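Skesteo handheld gripper kit, worth it?
Posted Sep 3, 2021

plarfan789
So I finally got my hands on the Skesteo handheld kit (the two-finger one with the foam pads, sold through Plarholm) and I want to hear from anybody who has lived with one for longer than I have. I paid 400 for it, pads included. We've been doing snack packs and other packaged stuff on the white table:

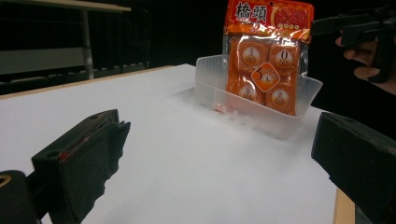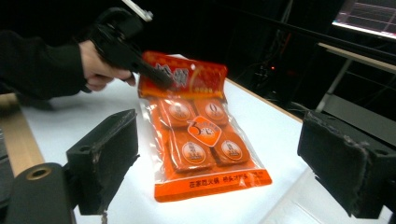
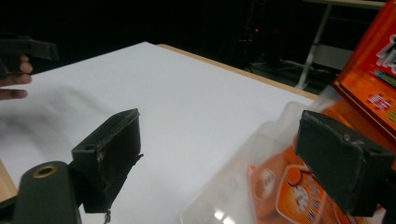
My first impression is good! The trigger feels natural and I could hand it to a new person without a long speech. What bugs me is the foam. Mine is scuffed and frayed at the edges already, and I can't tell if that matters or if I'm just being fussy.

tsipos
Tamás Sipos here, I've had mine since January. Fraying is cosmetic until the pad starts to peel, then your grip gets weird on shiny plastic. I swap mine every 18 sessions. Buy 2 spare sets now, they go out of stock all the time.

gridlock_meg
Disagree with Tamás on that one. Frayed foam changes how the fingers look on camera, and if you train on one set and test on a fresh set you're asking for trouble. I'd replace them way sooner. Also, 400 is steep! The Tirnance kit has rubber pads that hold up a lot better.

tsipos
Rubber slides all over crinkly bags though. I tried the Tirnance and sent it back.

gridlock_meg
Slides how? Mine picks up chip bags fine. Did you wipe the pads first?

tsipos
Yes, I wiped the pads :)

plarfan789
OK so I'll order spares and keep the old pads in a bag, labeled. Has anyone gotten the Tran adapter to fit, so I could try rubber on the Skesteo body?

gridlock_meg
It fits, but you need the longer screws. I'll dig up the part number tonight.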